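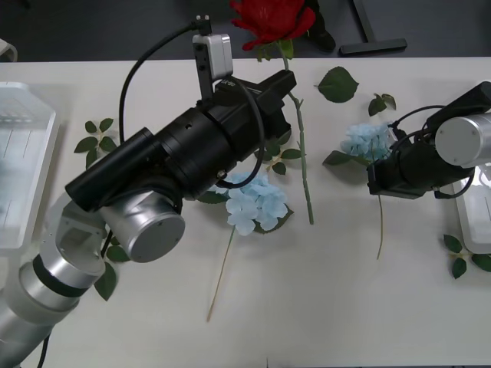 Ticket 2112 – Left arm drops rose stems during bouquet sort
Project: Flollby (student team, spring course)
Opened by: Ylva Eklund
Assigned to: Stellan Ekström
Status: open, again

Ylva, March
The left gripper closes on a rose stem, lifts, and loses it partway to the tray. Hydrangeas are mostly fine. Last session I logged 12 rose picks and 6 of them ended up back on the table. The Hindach controller reported all 12 as successful, so I no longer believe anything in its results column.

Stellan
Sounds like grip force. The default is 600 in the Ustus config and I think it was tuned for the foam blocks in the first lab. Try raising it.

Ylva
Raised it. Now it creases the stem and then drops it. I don't buy the force theory. Please look at the video before you answer next time.

Stellan
Fair. I watched it twice. The stem rotates in the fingers when the arm starts to move, and the bloom end swings down. Could also be the wrist cable pulling. Did you check that?

Ylva
Unplugged nothing, but I gave the cable more slack and ran the same pick again. Same result. I wouldn't rule it out completely, though I wouldn't spend an afternoon on it either.
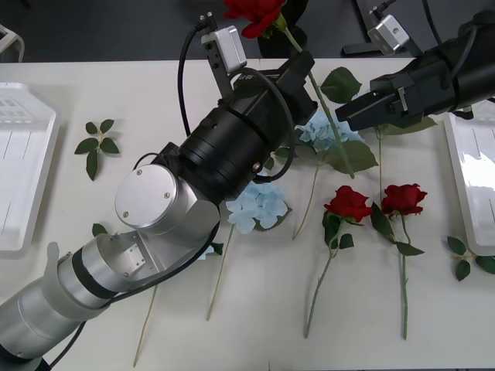 My guess is the grasp point. The planner picks the middle of whatever green it can segment, leaves included, and the middle of a rose by length is nowhere near the middle by weight. Sundqvist's planner notes claim it "handles long thin objects." Show me where. The test set in the appendix is pens and spoons.

Stellan
I can add an offset toward the bloom for anything labeled rose. It's a hack.

Ylva
It is a hack, and it will break when two stems cross. Do it on a branch. Keep force at 600 so we only change one thing.

Stellan
Branch is up, offset is set in the pick config. First run held the stem all the way to the tray.

Ylva
One run. I'm not closing a ticket on one run. Same 12 picks as before, same starting layout, and somebody writes down the drops by hand. Leaving this open until I see that sheet.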